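Skovwood two-arm demonstration kit

Home / Kits / Teaching and recording / Skovwood

In stock. Ships from our Malik workshop. Last updated 17/07/2023

Hello, I'm Milagros Llanos and I look after the Skovwood here at Cisusex, so if you ring up with a daft question about it you'll probably get me (please do, I like daft questions!). The Skovwood is our kit for people who want to collect their own examples for a learning system and don't fancy spending half a year building the rig first. You get the arms, the mounting plates, the wrist cameras, a fixed camera for the cell, and the Stovon recorder that ties it all together so every picture and every joint reading carries the same clock.

I use one myself most weeks. My favourite job for it is cloth, partly because cloth is a pain. It never lands the same way, it folds over the fingers, and the wrist camera ends up with a faceful of fluff just when you most want to know what's going on. I used to throw those recordings away and I've stopped doing that. When the system runs on its own later it will get the same faceful, so it needs to have met one in training.

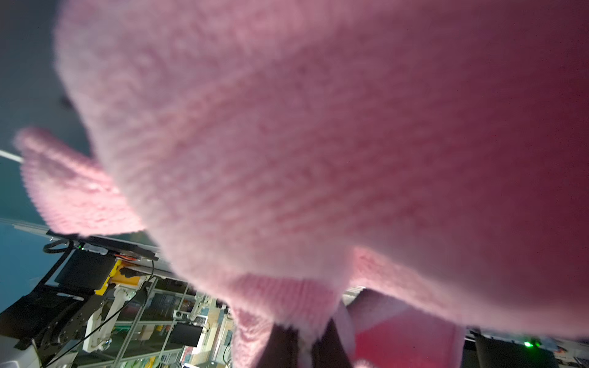
Vicente Quezada wrote in to say that he did the opposite for his first batch, kept only the tidy recordings, and ended up with an arm that froze every time the fabric got close to the lens. He went back, recorded 300 more with the messy moments left in, and says he'd have saved himself a fortnight by starting that way. Thanks Vicente, I've pinched that for the manual.

What a session is like

You steer with the pair of hand controllers, the arms follow, and a foot pedal starts and stops each recording. Press once to begin, once to end, hold it down if you fluffed it and want the thing marked as a bad go. Marked goes stay on the disk in their own folder. I'd keep them, they come in handy when you want to teach the system what a slip looks like.

My best day so far is 383 recordings, and I had very sore thumbs afterwards. Don't plan on that. Swap drivers after lunch if you can, and get more than one person driving over the week, or your system will learn all your little habits along with the task (mine swings wide on the left, just like I do).

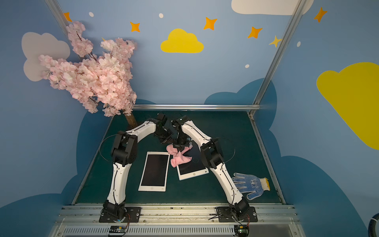
Setting up a task is mostly a matter of deciding what may change between goes and what mustn't. I write mine on a card before I switch anything on. For wiping jobs I let the cloth start anywhere, any old crumple, and I shift the target a bit each time too. Having the tablets lying at slightly different angles, one with the pink cloth over its corner, is just the sort of muddle I'm after, and a glove left on the table is fine by me as long as it isn't in the same spot all week. Lights and camera mounts I leave well alone. If a camera gets knocked, stop and run the alignment check from the Stovon menu, then carry on.

One more tip, from Kevin Muñoz, who packs the kits: check the grip from the wrist view before you drive off anywhere. A pinch that looks solid from the fixed camera can be hanging on by a few threads. I take a second to look, every time, and my bad-go folder has shrunk no end.
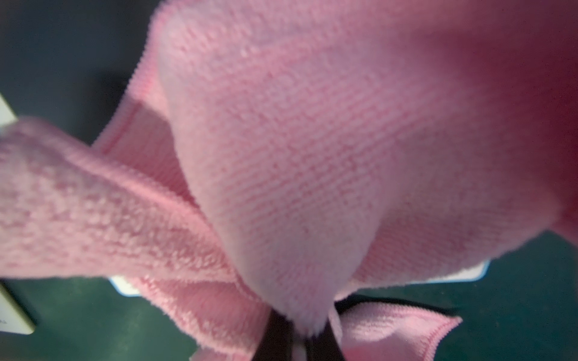 Can I use the recordings with my own training software?
They're saved as ordinary video files plus a plain table of joint and gripper readings, so you can take them wherever you like. The format is written up in the manual, and there's a small script on the recorder for splitting a day's work into separate goes.

What's in the box

Arms with grippers, 2
Mounting plates and bolts
Wrist cameras, one per arm
Fixed camera with clamp
Hand controllers, one pair
Foot pedal
Stovon recorder with power lead
Printed manual

Table, frame and wall panels are sold separately. Guarantee is 2 years on the arms, and spare finger pads are on the parts page. The new controllers are due in December and will fit kits you've already got.

To order, or to book a go on mine, use the form below and put Skovwood in the subject line.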